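Changes to the Household Recycling Collection This Spring

Residents of the Trolavness district will see several changes to the household recycling collection beginning in March. The changes follow a review of the service carried out over the winter by the Department of Public Works, and they apply to all single-family homes and to apartment buildings that use curbside carts. Buildings with shared dumpsters will receive a separate notice through their property managers.

Collection day

The east side of the district, from Egilsson Street to the rail line, moves to a Wednesday collection. The west side keeps its present day. Carts should be at the curb by 6:30 a.m., with the lid closed and the handle facing the house. Crews will no longer return for carts set out after the truck has passed. In the past, a return trip could be requested by telephone, and the office handled 616 such requests last year. The time spent on them will now go toward keeping the regular routes on schedule.

Under the new map, the east side route serves 2154 homes. A small number of addresses on Cudora Lane have been moved from one route to the other. Those households have been sent a letter, and any resident who believes a letter has gone astray may check the address list posted in the lobby of the Public Works building.

Bottles, caps and jugs

The most frequent question received by the office concerns plastic caps. Until now, residents were asked to remove caps and place them in the trash. The Mirnosent sorting plant, where the district's recycling is taken, has informed the Department that it now accepts caps when they are attached to the bottle. Loose caps are too small for the screens and fall through with the broken glass. Please empty the bottle, give it a quick rinse, and screw the cap back on before placing it in the cart. Labels may be left in place.

Milk jugs and detergent bottles are handled in the same way. Pumps and trigger sprayers contain metal springs and must still be removed and discarded. Bottles that have held motor oil, paint thinner or pesticides may not go in the cart, even when empty. They are accepted at the transfer station during regular hours.

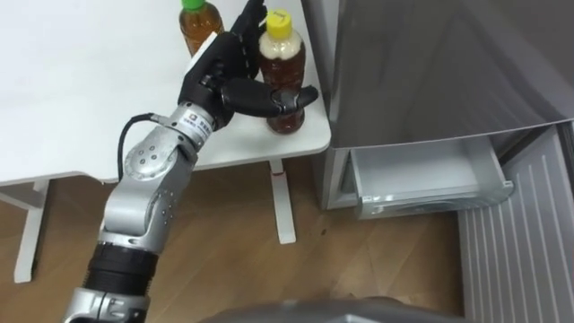
Paper and cardboard

Cardboard boxes must be flattened. Large boxes may be cut down and stacked beside the cart, tied with string, in bundles that one person can lift. Pizza boxes are accepted if the cardboard is clean; a greasy bottom may be torn off and thrown away, and the top recycled. Shredded paper should be placed in a closed paper bag and marked as such. It should not be put loose in the cart, where it blows into the street when the cart is emptied.

Gift wrap with foil or glitter, paper towels, and paper cups with a plastic lining remain on the list of items that are not accepted.

Larger carts

The Department has purchased 1000 carts of the larger size, which will be offered to households of five or more at no charge. Applications are available at the front desk and at both branch libraries. Carts will be assigned in the order in which applications are received, and the smaller cart will be picked up when the larger one is delivered. Households may keep one cart only.

Printed guides

A revised sorting guide has been prepared by Etelka Pintér of the Department's outreach office. An initial printing of 3000 copies will be mailed with the next water bill, and further copies may be requested by telephone. The guide includes the new route map and a page on holiday collections, when service runs one day later than usual.

Questions about routes and missed collections should be directed to Endang Rondonuwu, route supervisor, at the Public Works office between 8:00 a.m. and 4:00 p.m. Residents who need help bringing a cart to the curb because of age or disability may apply for door-side service through the same office. Those already enrolled do not need to apply again.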